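分类：生活 > 家务与收纳 > 合租那些事
阅读时间约 5 分钟

本站使用 Cookie 以改善浏览体验，继续浏览即表示同意我们的 Cookie 政策。

【讨论】卧室里到底要不要放垃圾桶？跟室友吵了一架

楼主 半夜拖地的猫
先说情况。合租，三室一厅，我住最小那间。室友Lovisa坚持全屋只留厨房一个垃圾桶，理由是卧室放桶招虫子，味道大，而且大家都懒得倒。我不同意。我感冒那阵一晚上擤鼻涕用掉半包纸，难道每次都爬起来走去厨房？
昨晚十一点多吵到快十二点，没吵出结果。来问问大家家里怎么弄的。

2楼 阿吉不吃香菜
必须放啊。床头一个，书桌底下一个。纸巾、标签、线头，全是干的，哪来的味道。

3楼 Dionysis_L
站你室友。我以前卧室也放，结果外卖盒、果皮慢慢都进去了。人是会偷懒的。后来撤掉，六月再也没见过小飞虫。

4楼 半夜拖地的猫（楼主）
回3楼：那是你往里丢果皮的问题吧，不是桶的问题……

5楼 Dionysis_L
回楼主：道理我懂，可是你管得住自己管得住周末来的朋友吗。我管不住。

6楼 老楼五层没电梯
折中办法：卧室的只收干垃圾，厨房的收湿垃圾，卧室那个套薄袋子，两天一倒。我家这么过了好几年。重点是袋子要比桶口大一圈，翻出来压住边，不然丢两次东西就滑下去了，伸手去捞很烦。

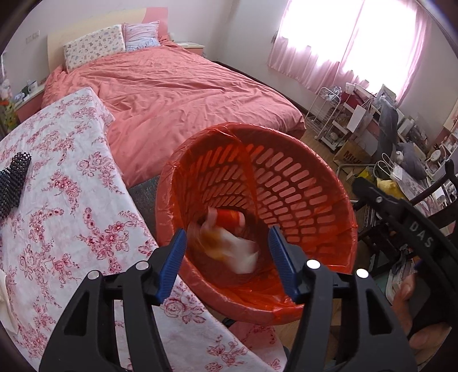
还有，别买带盖的放卧室。脚踏那种半夜踩一下"哐"一声，我老婆差点跟我离婚。敞口的就行，便宜，脏了拿去浴室冲一冲。

7楼 小米粥加糖
带盖的怎么了，我用Valstead的缓降盖，一点声没有。敞口的看着就乱，客人来了多尴尬。

8楼 老楼五层没电梯
回7楼：谁家客人进卧室看垃圾啊

9楼 Maëlle在搬家
我来说个别的角度。垃圾袋。楼主你们一个屋一个桶，三个人，袋子用得飞快。我上次囤了1000只最薄的那种，以为赚了，结果底部封口特别差，拎起来就漏。现在宁可买厚一点的，倒得少一点。
顺便，袋子别整卷放抽屉，放两三只在桶底下垫着，换的时候直接抽，省得找。

10楼 阿吉不吃香菜
回9楼：垫桶底这招好用！不过我家那口子老把垫底的袋子一起扔了……

11楼 Sreekumar
我查了下我们这栋楼的群公告，干湿要分开投，投错物业会退回来。所以卧室单独一个桶反而省事，不用在厨房蹲着分。楼主可以拿这个去说服室友。

12楼 Dionysis_L
回11楼：分类和放几个桶是两码事。厨房放两个桶不也一样分。

13楼 Sreekumar
回12楼：厨房放得下再说吧，我家厨房转身都费劲。

14楼 小米粥加糖
其实楼主纠结的不是桶，是谁倒。你室友怕最后都是她倒。

15楼 半夜拖地的猫（楼主）
……被14楼说中了。上个月厨房那个确实大部分是她倒的。我反思一下。

16楼 老楼五层没电梯
那就谁的卧室谁负责，自己拎下楼，不许顺手塞进厨房那个里。我们当年合租就这么定的，写纸条贴冰箱上。没人遵守的时候就罚买一周的袋子。

17楼 Dionysis_L
16楼这个我同意。但我还是不会在卧室放，洁癖没办法。夏天开窗更不行。

18楼 Maëlle在搬家
补一句味道的问题。换袋子的时候看一眼桶底，有水就擦干，撒点小苏打再套新的。我家住了只猫，用过的猫砂绝对不能进卧室的桶，亲身教训，别问。

19楼 阿吉不吃香菜
楼上的猫砂我已经闻到了

20楼 半夜拖地的猫（楼主）
更新：早上跟Lovisa谈了。结论是卧室可以放，只收纸和干的东西，果皮外卖一律去厨房，我自己的自己倒，厨房那个改成轮流，这周从我开始。她说如果看见一只虫子就立刻撤掉。行吧。
现在去超市买桶，有人推荐大小吗？房间真的很小，床边只剩一条缝。

21楼 小米粥加糖
小一点，越大越不想倒。

22楼 Dionysis_L
同楼上，这次难得意见一致。另外先量一下那条缝再出门。

标签：合租　垃圾分类　卧室收纳　室友矛盾

订阅每周生活精选，邮箱里收好帖。可随时退订。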